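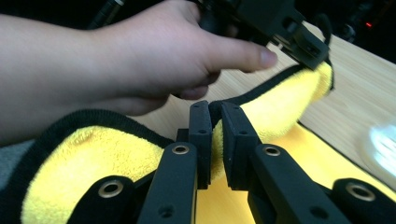

Wednesday, robotics club, and we finally got to towels! Two of us shared the table, each folding with a pair of hand grippers, and the yellow one pinches beautifully – the pile bulges out on either side of the finger pads. The black hem is what I aim for. Our Grumwood set now has 223 folds in it.
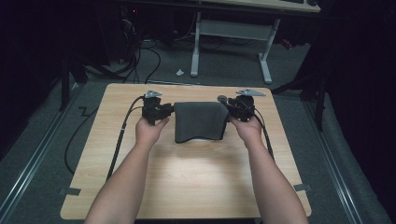
How many folds does the arm need before it can try one alone? The Catterall notes say 827, so we have a way to go.

I love how slow it makes you. My first 2 tries were a mess, then on the third I stopped squeezing so hard and let the fabric hang,
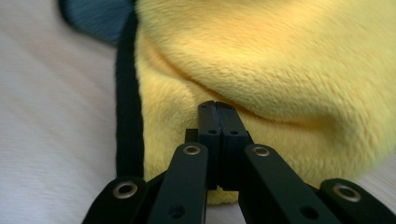
and after that I could feel the edge coming through the handles. So good! I want to try 3 folds in a row next time.

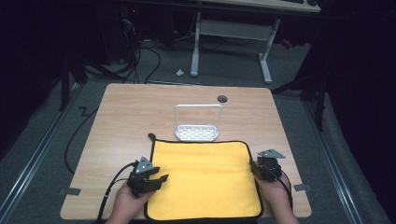 Yellow towel laid flat, dish rack behind it.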